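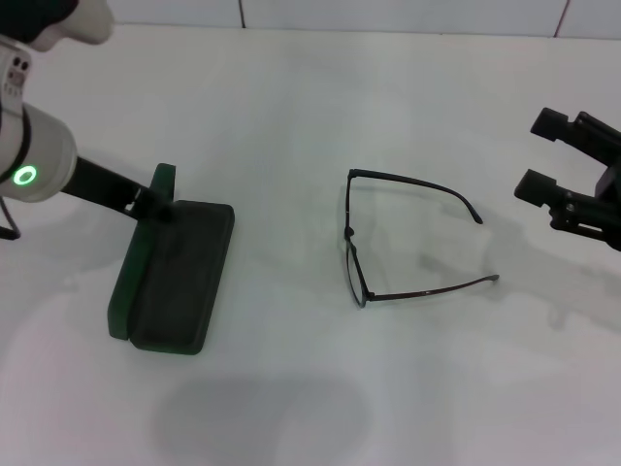 Home Forums Everyday Stuff New posts
2 min read
December - posted by Renu Kashyap

Hard case or soft pouch?

renu_k: I've had a green hard case for my glasses since spring and I love it - but it eats up half my bag. Tempted by the slim pouch from Brevby. Anyone switched?

madhu_kat: Don't! I've bent 3 pairs in pouches. Fold the arms, lenses up, hard case, done.

subiraw: Disagree, sorry. I've carried a pouch for years and never had a scratch. Hard cases pick up grit in the lining and then you're sanding your lenses every time.

madhu_kat: So wipe out the lining? Takes a second.

kuldeep_p: Mine mostly sit open on the table at home with no case at all, ha. My wife hates it.

renu_k: Ok, keeping the hard case for work and trying the pouch on weekends. Will report back - if I don't sit on them first!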